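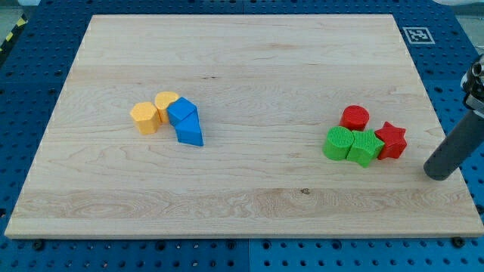
Qianru Dai wrote to us that she'd skipped this section the first time, let the kids tip the blocks straight onto the rug, and spent the evening fishing a cylinder out from under the couch. Set the board up first, she says, and everything after that is more fun. We agree!

4. Setting Up the Board and Sorting by Color

The Pidcombe shape blocks come into their own on a flat wooden board, and sorting is a lovely first game (grown-ups get hooked too).

1. Lay the board flat on a steady table. Leave a little table showing on every side so that small elbows don't knock it off.

2. Wipe the board with a dry cloth, going along the grain.

3. Put the yellow and blue blocks together on the left.

4. Put the red and green blocks together on the right. Keep a good clear gap between the two groups – that's your building space!

5. Stand the cylinders and hexagons on their flat ends. Cubes can sit at any angle you like, and the triangular blocks are happiest lying low on one side.

Note: The groups don't have to be neat. Let the blocks touch, lean them together, make a curve or a huddle. What counts in this game is the color.

Note: Once color is easy, mix everything up and sort again by shape. It's a whole new puzzle, and the cylinders are great fun to find with your eyes closed.

Caution: Do not soak the board or leave it on a heater. Wood can warp.

Caution: Pick up any blocks that reach the floor before anyone walks through in socks.

To put away, see Section 5, Packing the Pillport Box.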